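Planner wars, part whatever

So I finally ripped the old motion planner out. I'd been putting it off since June, partly because it mostly worked and partly because I wrote it and I'm fond of it, but every time I added something tall to the table it would sulk and come back with a path that took both arms on a sightseeing tour. Seventeen waypoints to move one cup! Skemum (my name for the whole pile of code, don't ask) deserved better.

The new one is built on a little library called Dulden, which does the boring geometry so I don't have to. It keeps one shared map for both arms, so the left one knows where the right one is going before it gets there. I know, I know, I should have done that from the start.

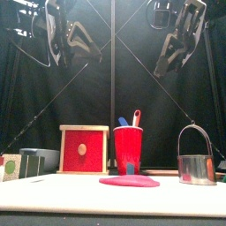
My collision shapes were the real problem, as usual. I'd been lazy and wrapped everything in a plain upright box, and that's fine for a bowl or a block. It's hopeless for a cup with two utensils poking out of it, and even worse for the pail, where that thin wire handle arches way up above the rest. Box the whole lot and you've got a great fat lump of forbidden air that the gripper has to fly round. Leave the handle out and, well... clonk. Now each object can have up to four smaller shapes, and the handle gets its own skinny one.

Planning time went from 50 milliseconds to 17 on the easy moves, which made me very happy for an evening. Then I tried the awkward ones and it fell over three times in a row — a units mix-up in the config file, millimetres on one side and metres on the other. Classic me.

Cloth is still a mystery. At the moment the planner treats it as a flat patch of table and hopes for the best. I've started reading through the Nikcombe code to see how they handle soft things, and I'll push my branch once the tests stop shouting at me.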